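Home Exercise Corner - Safety Checklist, With My Comments
Kadri Jaunzems, Wollport
Checked 28 April 2019

I go through this list every few months, ever since my knee started grumbling in January. The bones of it came from a handout at the Dadlow walking group and I've added to it so much that it's mostly mine now. Borrow whatever you like!

1. Floor space clear in every direction - OK
I lie down and make a snow angel. If I touch furniture, something has to move. This time it was the bookcase (again), so I shoved it toward the window and tried once more.

2. Mat lies flat, no curling corners - NEEDS WORK
One corner has started to lift. I've rolled it the other way and left it overnight under the dictionary, and if that doesn't do it I'll buy a new one. I caught my toe on a curled mat once and that was plenty.
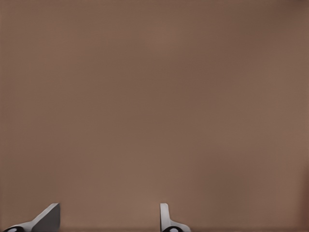
3. Resistance bands - ONE FAILED
Stretch each band slowly and look along the whole length for nicks, thin spots or that chalky look old rubber gets. My lightest one had a little tear near the handle, so out it went. Please don't knot a torn band and keep going - it can snap back at your face. The other bands are fine.

4. Door anchor - OK
Door shut, locked, and pulling toward the side it closes on. I give it a good tug before every session, and my family knows to knock.

5. Sturdy chair for balance work - OK
Four legs, no wheels, back against the wall. I sat down hard in it and nothing creaked. The folding chair is still banned, even though it's the comfy one.

6. Hand weights - OK
The heaviest pair I own is 8 pounds and that suits me fine. No loose ends, no cracked coating. They live on the floor now, after a wobbly shelf incident I won't go into.

7. Everything put away after - SO-SO
I'm good about this on weekdays and terrible on weekends. Bands go in first, then the strap, then the little ball that rolls under everything if you let it.
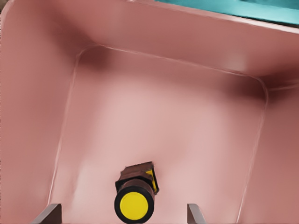 Pink bin, inside view.

8. Shoes - REPLACE SOON
I write my walking miles on the calendar and this pair is at 146. The miles don't worry me much, but the left heel is wearing down on the outside edge and my knee can tell. I'm looking at the same style again in a wider fit.

9. Water and phone within reach - OK
Within reach from the floor, I mean! If you went down on one knee and couldn't get up, could you grab the phone? Mine was on the windowsill, so I've moved it to the low stool.

10. Warm-up done before anything hard - MOSTLY
I march in place for 3 songs. If anything pinches or goes numb I stop for the day, and if it's still bothering me the next morning I call the doctor's office.

Still to do: new mat if the corner won't behave, shoes, replacement light band.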